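Pre-Acceptance Inspection Checklist: Paewai Benchtop Gripper Kit
Supplier: Gornico. Evaluating site: Rukton Training Workshop, Bay 7. Inspector: Maxine Sheehan. Second signatory: Corey Stubbs. 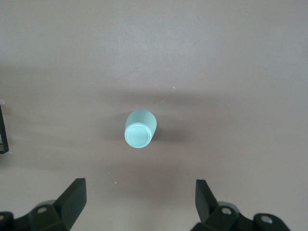
1. Scope and status codes
This checklist covers the Paewai two-finger gripper kit offered to Rukton on a trial basis in February. It applies to the arm, gripper, wrist camera, bench surface and operator controls. It does not cover the Skamileo scheduling software, which will be reviewed separately by Nikau Lockyer.
Codes: S = satisfactory. M = minor, may be used while corrected. H = hold, not to be used until cleared. N/A = not applicable.

2. Documents and delivery
2.1 Packing list matches goods received. S
2.2 Operator manual supplied in print and on file. S
Comment: The printed manual is an earlier edition than the file copy. The file copy is to be used. Printed copy marked as superseded and kept in the Bay 7 drawer.
2.3 Spare fastener set supplied. M
Comment: One bag short. Gornico has been told and will send the remainder with the next order.
2.4 Risk assessment signed by the workshop manager. S
Comment: Signed K. Tomoana.

3. Bench and work area
3.1 Bench level and anchored. S
3.2 Surface free of debris before each run. M
Comment: Small white specks on the tabletop near the test container. Wipe down with a lint-free cloth before the first run of every shift and again after any change of test item.
3.3 Surface free of damage that would affect placement. S
Comment: One faint, thin mark on the far part of the surface. Recorded so that it is not reported again as new.
3.4 Lighting adequate and even. M
Comment: A broad soft shadow falls across the bench to the right of the container. The kit tolerates uneven light according to the manual, but our own trial should not depend on it. T. Goodwin to request a second overhead lamp.
3.5 Fixtures at the edge of the work area identified and secured. M
Comment: The black piece at the left edge of the wrist camera view is to be added to the bench drawing. Corey to confirm its fixing and mark its position.

4. Gripper
4.1 Fingers fitted as a matching pair and free of visible cracks. S
4.2 Screw heads present and seated. S
Comment: Checked by hand with the power isolated. Torque values entered on sheet 11.
4.3 Fingers open and close without binding. S
4.4 Pinch points labelled. H
Comment: No pinch-point label was supplied with the kit. A temporary label may be used only if it meets the site standard. Hold applies to powered use by trainees. Inspectors and the Gornico technician may continue under the permit.
4.5 Fingertips wiped and inspected for wear. S

5. Test item
5.1 Item suits the opening of the gripper. S
5.2 Item is empty, closed and unlabelled. S
Comment: The pale green lidded container is approved for the trial. It was opened and checked at sign-in. Please do not substitute a container from the first aid room.
5.3 Item placed clear of the fingers before the arm is enabled. S
Comment: Container upright, well forward of both fingertips, with the fingers apart. All runs are to begin from this arrangement.
5.4 Item number entered in the log. S
Comment: Item 868.

6. Wrist camera
6.1 Mount tight, with no movement when pressed. S
6.2 Both fingertips within view when open. S
Comment: The lower parts of the fingers fall outside the view. This is acceptable for the trial as the tips and the space between them are clear.
6.3 Lens clean. S
6.4 Cable secured along the arm. M
Comment: The cable tie nearest the elbow joint was overtightened. Replace it with the hook-and-loop strap in the kit.

7. Controls and emergency stop
7.1 Emergency stop reachable from the operator's seat. S
7.2 Emergency stop tested before first use. S
Comment: Tested from both sides of the bench. Reset requires the key, as intended.
7.3 Speed limit set to trainee level. S
7.4 Access code changed from the supplied default. M
Comment: To be changed before the Sunday open session. Keegan Tomoana holds the new code.

8. Outstanding actions
Pinch-point labels: Gornico to supply, Maxine Sheehan to inspect once fitted.
Second overhead lamp: Trudy Goodwin.
Bench drawing and fixing check: Corey Stubbs.
Cable strap and missing fasteners: Corey Stubbs.
Access code: Keegan Tomoana.

9. Inspector's recommendation
The kit may remain on trial under permit 61. Purchase is not recommended until item 4.4 has been cleared and the minor items have been closed or given a date. The supplier's offer includes one service visit, and the inspector asks that it be booked after the new lamp is in place so that the camera can be checked under the final lighting.

Signed: M. Sheehan, Inspector
Countersigned: C. Stubbs
Copy to: K. Tomoana, T. Goodwin, N. Lockyer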